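Unit 4: Sizing of waste storage in commercial premises

4.1 Daily volume
V = N x q, where N is the number of occupants and q the volume per head. The Brinport office block has 65 occupants. Its recorded volume was 3846 litres for July; the design value is 4000 litres.

4.2 Container losses
Liners do not fill the corners of a rectangular bin - use the net volume, not the nominal. For a 50 litre body, measure with the liner fitted.
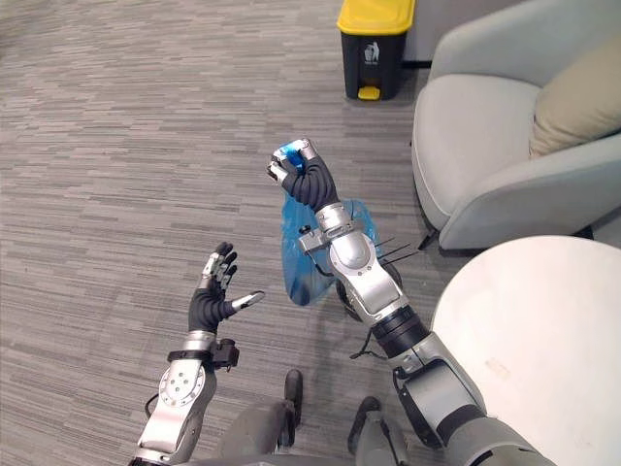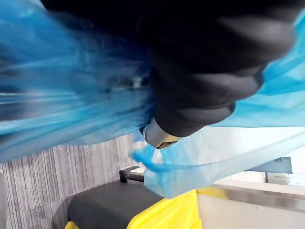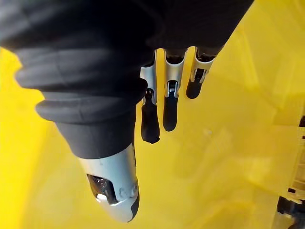
4.3 Exercise
Repeat 4.1 for the Pavby site and state the collection interval.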